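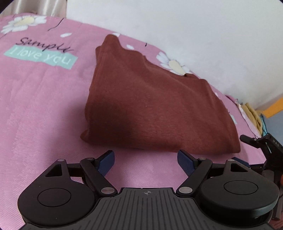

Posted by the night desk, Grerkcombe
5 June 2022

Run 609 and the planner still wouldn't pick a corner.

She had the log open in one window, cold toast in the other hand. Trondard build, the February one, patched so often it barely counted as the same thing. Segmentation fine. Brown on pink, a child could do it. Then the grasp scores. 16 candidates, all rubbish, all within a whisker of each other. It dithered. Left fold, top fold, left again. Timeout.

"Just choose," she told the screen.

Sullmont wanted it by morning. Chaudhary, the firm upstairs, had already sold it to them, which was the sort of thing they did. So. Rip out the tie-break. Put in somthing stupid: stick with your first answer for 3 seconds unless the score halves. Ugly. No tests. Save, build, kettle.

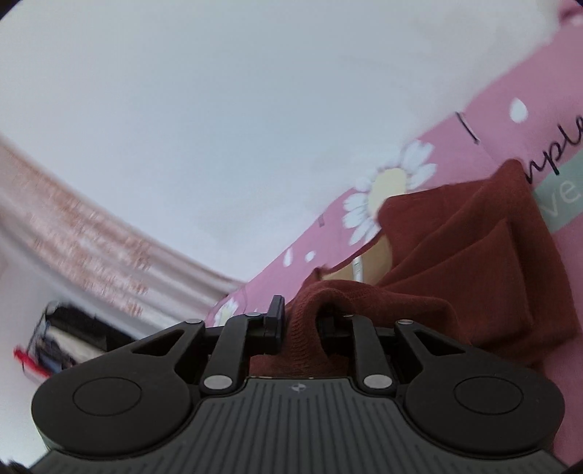 Her trouble was never the planner, really, it was that she'd written it to be like her. Weigh everything. Weigh it again. 2 job offers in the drawer, neither answered. She scrubbed through the frames and stopped at one with the rusty red knit held between the fingers, folds going up past the daisy on the pink, and the state line said HOLD. Not SEARCH. Hold. She read it over a few times. The confidence was terrible, lower than anything she'd have signed off, and the code had gone and commited anyway.

She pushed the branch. Typed a message to Sullmont, didn't reread it, sent that too.

Then she opened the drawer.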